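What I packed for ten days and what I'd leave out

8/3/26

I got back from Cuautle in February and the bag has only just gone back in the cupboard, so I am writing this down while I still remember what was in it. Last year's list was no use to me because I had written "usual clothes" on it.

I took one cabin bag and one small soft bag that went inside it. The soft bag came out on the second day and was the thing I carried most. It held a water bottle, a jumper, the guidebook and whatever fruit I had bought that morning. I would take it again before almost anything else on the list.
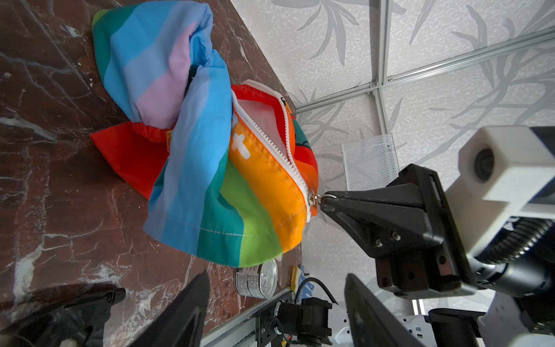 Clothes were four shirts, two pairs of trousers, the jumper, a thin raincoat and enough socks for five days. I washed things in the sink twice. The shirts were dry by morning and the socks were not, so next time I will take two more pairs and one fewer shirt. The raincoat stayed folded the whole trip but I would still pack it.

Shoes were a mistake. I took walking boots as well as trainers, and wore the boots once, on the path above the town. Cyrill Rüegg, who came with me for the first half, did the same path in old plimsolls and had no trouble. The boots took up a third of the bag. 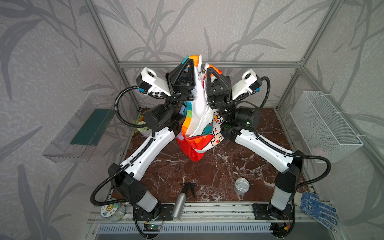 I paid 139 for the hold luggage option on the way out and did not use it. The booking page at Ivgate adds it unless you untick a box on the second screen, and I missed it. They would not refund it. Check before you pay.

For washing I took a bar of soap, a toothbrush, a small tube of toothpaste and sun cream. The sun cream ran out on day six and cost more there than at home. The travel towel was too small to be much good and I used the one in the room.
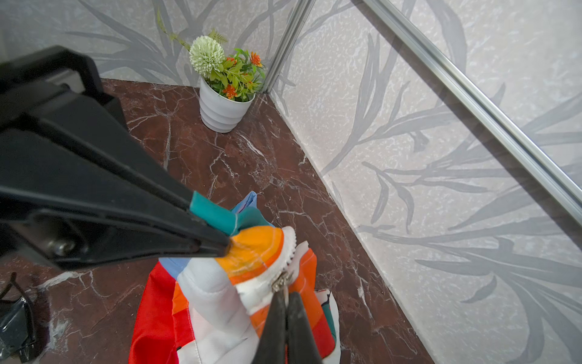
Troels Bech asked me about adaptors after my last post. One was enough. I charged the phone overnight and the camera in the afternoon when I was sitting down anyway. The spare battery was worth having on the long bus day.

Things I did not use: the boots, the raincoat, the sewing kit, the second book and a padlock. Things I had to buy: sun cream, a pen, clothes pegs and a hat.

The next trip is a week in Wivari, probably by train. I'll put the new list up once I have weighed the bag.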